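by Tarık Akyol • 2026-03-27

The shells come out of the hill in the wrong order, and this is the first thing a visitor to Pestby must accept. Near the path, at the height of your knees, there are oysters as large as a dinner plate. Two meters higher the rock is full of small freshwater snails. Above the snails there are oysters again, and in some places a thin gray band with leaves in it. The sea was here, it left, and it came back. The old quarry has kept the record of this in a wall that a person can walk along in the time it takes to drink a coffee.

I came in June, when the grass above the cut was already yellow and the clay at the bottom had opened in cracks wide enough for a finger. The quarry was closed for a long time. It gave brick clay to the Yüksel works in the valley, and the works took only the clay and left the harder beds standing, like shelves in a cupboard. Without the brick makers there would be no wall to look at. The hill has a soft round shape and a field of barley on its top, and a geologist could pass it every morning of her life and not stop the car.

The team that works here now has the name Farari, after the stream that runs below the quarry. They divide the wall into 14 levels, each one marked with a small painted nail. The numbers start at the bottom, with the oldest rock. When people here talk about a fossil they do not say its name first, they say its level. "A six" is a scallop with wide ribs. "A nine" is nearly always a snail, and nearly always broken.

Level nine is the one that makes trouble. It is a soft, pale marl, and it falls apart if you look at it too strongly. The snails inside are thin like the shell of an egg. In the first season the diggers tried to free them with needles, and most of what they got was powder. In the second season they changed the method. They cut the marl in blocks, wrapped each block in wet paper and plaster, and carried it down the hill on a wooden sled, because the wheelbarrow shook too much. The blocks then dry slowly for some weeks, and only after this does anyone open them.

It is slow work, and I must say it is not beautiful to watch. A person sits on a low stool with a brush. After one hour there is a snail, or there is the place where a snail was.
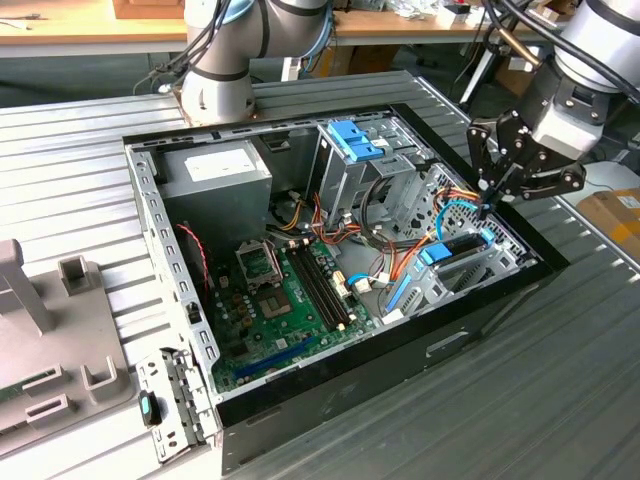
The total for the whole wall stands at 2,914 specimens. Of these, 2,141 have been identified to the level of genus, and the others wait in flat drawers at the field station in Rusullow, a village with one bakery and a bus that comes twice in the day. The station was a school before. The drawers stand in the former classroom under a map of the rivers of Europe, which nobody has wanted to take down. On each drawer there is a paper label with the level, the date of the block and the initials of the person who opened it. Some of the initials belong to students who finished their studies and went away, and their handwriting is still being discussed over lunch.

What do the snails tell us? First, that the water was fresh, or almost fresh. Several of the forms have close relatives that live today in quiet lakes with many plants, and they do not tolerate salt well. Second, that the change was quick in the geological sense. Between level eight, where there are still small marine clams, and level nine, where there is not one, the rock is only as thick as a hand. There is no beach in between, no pebbles, no sign of a storm. The older explanation was that the land rose and the sea was pushed out. The team now prefers another one. They think a bar of sand closed the mouth of a bay, and behind it the water became sweet year after year from the streams, until the clams could not live in it any more.

I asked how one could prove a sand bar that is gone. The answer was that it may not be gone. On the other side of the hill, where the barley ends and a pine plantation begins, the farmers have always complained about a strip of poor, sandy ground. It runs straight for a good distance and then it bends to the south. Last autumn three trenches were dug across it. Two of them showed clean yellow sand with sloping layers, of the kind that wind and waves make together. The third went into a drain pipe, and had to be filled the same afternoon.

The sand itself has given very few fossils. There is a crab claw, some worn pieces of oyster, and one tooth of a ray, flat and brown, with fine grooves on one side. The tooth came from the deeper of the two good trenches. It matches the teeth from level eight so closely that the two are now kept in the same box, with a strip of card between them.

There is disagreement about the leaves. The gray band with the leaves sits above the snails, in level eleven, and it was first read as the floor of a swamp. But the leaves lie flat and whole, with the stems all in one direction, and swamp leaves are usually a mess. A slow river would do it. If it was a river, then the lake had already ended before the sea returned, and one more chapter must be put into the story. Samples for pollen were taken in three places along the band, and the results are expected before the next digging season.

Meanwhile the wall itself is moving. Each winter the frost takes off a skin of rock, and in spring there is a fresh slope of rubble along the foot, with oysters in it that have lost their level forever. These are collected too, in a separate crate at the station, and school classes who come to visit may choose one to take home. The painted nails have to be checked every March and often hammered in again. Nail four fell out this year, and was found in the grass below, next to a very good scallop.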